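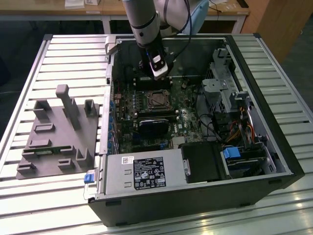 Barbara Wasilewska wrote in asking whether Tiston reads disks that were formatted on one machine and written on another. It does! Those were half the reason for starting this, and May's release handles them much better than the last one.

Tiston README

Tiston turns raw dumps of old floppies into plain folders of files. You give it a dump, it works out the layout, and out come your letters, pictures and shareware games with their original names and dates.

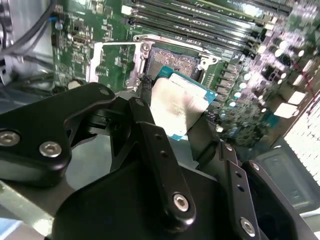
The test set is called Ostthorpe. It holds 400 dumps in 13 disk formats, 9 of them fully supported so far. The other four list files but can't extract them yet (patches very welcome, I'd love to see these finished).

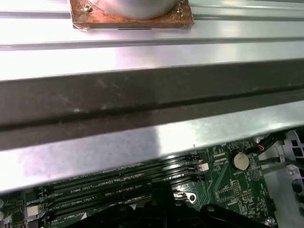
Running it

tiston unpack mydisk.raw out/

Add --keep-bad if you want files with damaged sectors too. They land in out/partial with a log next to each one, and it's surprising how much of an old text file you can still read.

Known problems

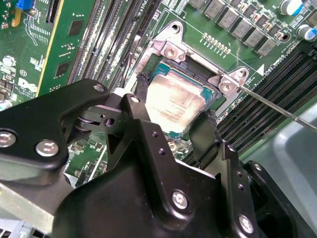 Castillo paint files lose their palette on export. Labels longer than 6 characters get trimmed in the log, but folder names are fine.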